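Bench notebook, November, Sunday afternoon
Standby load, again 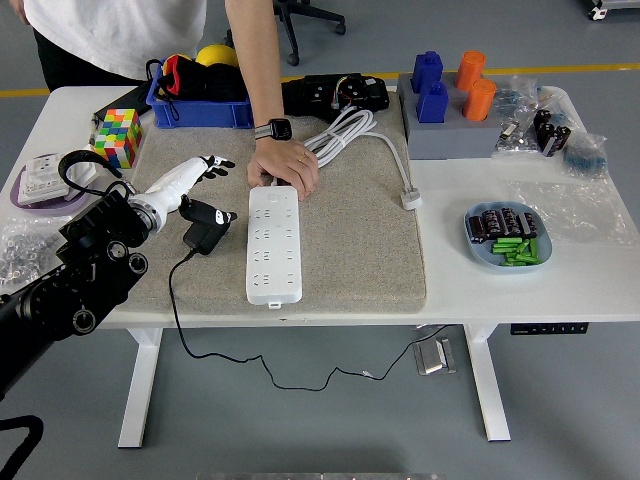
White power strip and bundled cable, on the felt pad.

Carrying on from the last entry, where I said I would stop arguing about standby power until I had measured it. I have now measured some of it and I'm still arguing.

Background for whoever picks this up. Martens sells a strip that is supposed to "cut phantom load" by dropping the switched sockets when the main device goes to sleep. Tundby want to put them at every desk and have sent over a one-page sheet saying it will pay for itself inside a year. The sheet has no method on it. It has a bar chart with no units on the vertical axis. I asked what the bars were and was told "savings."

Setup. Our own plug-in meter at the wall, strip into the meter, then one monitor, one laptop charger with no laptop on it, and the old desk speaker. Let everything settle for an hour before writing anything down. The Jaltari meter reads low under a couple of watts, as we found in the spring, so I used the Desasar one and left the Jaltari in the drawer. Somebody has put a green sticker on the Jaltari that says OK. It is not OK. I have taken the sticker off.

First thing. With every load unplugged, the strip draws something by itself. Not much, and it wanders, but it's there every time I go back to it. So the gadget that saves standby power has a standby power. That isn't a scandal, the sensing circuit has to run on something, but the sheet doesn't mention it and it should have been the first line.

Second thing. The speaker is the only item in the pile with a standby draw worth chasing. The bare charger is so close to the strip's own draw that I wouldn't swear to the difference. The monitor asleep is a bit more than the charger. People keep quoting numbers for chargers that must come from the days of the heavy brick kind. Ours are nothing like that and I'd like the folklore to stop.

Third thing, the energy counter. I left the full set running from Friday evening and the meter had logged 2,516 watt-hours by the time I came in. That includes the monitor being awake for most of it, because the screen saver was on and a screen saver is not sleep. I set that up wrong, so the number is useless for the standby question. Writing it here so it doesn't get copied into a slide by itself. If you see 2,516 anywhere without this paragraph attached, ask where it came from.

Re-run with the monitor forced to sleep. The strip dropped the switched sockets as promised on the first two tries. On the third it sat there with the speaker light on for so long that I went and made coffee, and it was still on when I got back. Pulled the plug, put it back, fine again. Might be the threshold, might be my monitor doing some housekeeping in its sleep. I don't know yet. Two good tries out of three doesn't sound like something I'd want on every desk.

About the payback claim. Working backward from their sheet, I can only get it to come out if each desk has roughly 2,000 hours a year of everything on standby and nobody ever switches off at the wall. Half the people upstairs already switch off at the wall. Those desks save nothing and gain one more thing that stays on. I also can't find the price of the strip anywhere in the sum, which would help the payback a great deal.

What I would believe: a week of logging at a real desk, before and after, same person, same kit. Tundby say that's excessive for a power strip. They are asking us to buy a lot of them.

To do
- check the Desasar meter against a known resistor at low load, in case I'm being rude about the wrong instrument
- repeat the sleep test at least ten times, write down every one, including the boring ones
- try it with a different monitor
- ask Martens what the trigger threshold is and whether it can be adjusted
- find out what the bars are

Later, same day. Did four more sleep tests before going home. All four switched properly, which annoys me slightly. Leaving the third-try failure in the log. Speaker unplugged, meter left on overnight with only the strip in it. Please don't move it.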